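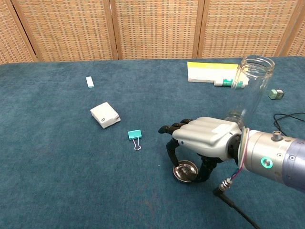 Figure 3. Small round metal dish with a raised rim and a perforated base, on teal-blue carpet.

4.2 What people keep by the door

I went into this part of the study thinking I'd be writing about shoes. Shoes were in my notes from the very first home visit in Minau, and I had a whole coding scheme ready for them (racks, piles, the single boot that never finds its partner). But once I'd read back through all 183 interviews, the thing people wanted to talk about was the little dish. Keys go in it, and coins, and the button that came off a coat two winters ago and is still waiting for a needle.

I ended up calling these "landing dishes," a term I borrowed from a woman in the Hilard apartments who used it as if everyone did. A landing dish can be pretty much anything with a rim. People told me about saucers, jar lids, soap trays, an ashtray from a house where the last smoker quit years back. Small metal dishes like the one in Figure 3 came up often enough that I gave them their own code. What surprised me was how few had been bought for the job. Of the 90 households that had a landing dish at the time of the interview, only 16 had picked one out in a store for that purpose. The rest had drifted to the door from the kitchen or the bathroom, and most people couldn't tell me when.

I asked everyone the same follow-up: what happens when the dish gets moved? I loved the answers to this one! One man in Vodasen said his wife put theirs in the dishwasher and he stood in the hall holding his keys "like a guest." Another family moved theirs a foot to the left to make space for a plant, and three weeks later they were still dropping change on the bare shelf. I read these as small failures of habit, in the sense Section 2 lays out, and I think they say more about how a home gets organized than the big purchases do.

There's a wrinkle, though. The Yoon housing survey, which I used for comparison, has 1,933 responses and a question on entryway storage, but its answer choices only cover furniture. A person with a dish on a windowsill would have had to check "none." So I can't say how common landing dishes are outside my own sample, and I'd be careful with anybody who claims they can - me included, since an earlier draft of this paper did exactly that.

Renters and owners didn't differ much here. The length of time in the home did seem to matter, and I take that up in Section 4.3 along with the junk drawer.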